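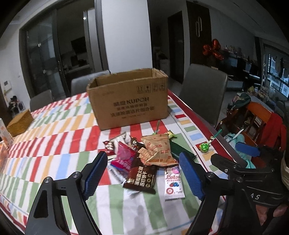 Urnano snack box: is it worth the money?

I've had my eye on these mixed snack boxes ever since Niloufar at work started turning up with little packets of things I'd never seen before and wouldn't tell me where she got them. She cracked in January and sent me the link. It's a small online shop called Urnano, you pick a size and they choose what goes in, and that's pretty much all the say you get!

I went for the medium, which came to 57 pounds with postage. Not cheap, I know, but I'd had a birthday and my brother-in-law Lutz had given me money towards "something daft", so there we are.

First thing to say is that nearly all the writing is in Chinese, on the carton and on plenty of the packets too. I quite like that (it's half the fun) but if you have an allergy in the house I'd think twice, or at least email them first. I spent a happy evening holding my phone over everything with the translator on and got some very odd answers.

I tipped a good pile out on the table and we dived in. The crackers went first. They're plain and a bit salty, lovely with a cup of tea, and I'd buy those on their own if the shop would let me. The long thin bar with the berries and the Lotso lettering on it was my daughter's pick before anyone else had sat down – I got one bite and it was very sweet, sort of jammy. The dark brown glossy packet was the surprise for me, savoury and properly spicy, and I'd hide that one from small children. The shiny pink one I could take or leave.

Grumbles? A couple. There's no list in English, so you can't look up what you liked when you want more of it. The silver and purple wrapper was a pain to get into and I ended up fetching the scissors. And delivery took 2 weeks longer than the website promised, although when I wrote to them a very nice chap called Duván answered the same afternoon.

Would I order again? Yes, but the small one, and I'd share the cost with Niloufar. Four stars from me, it would have been five with a proper list in the box.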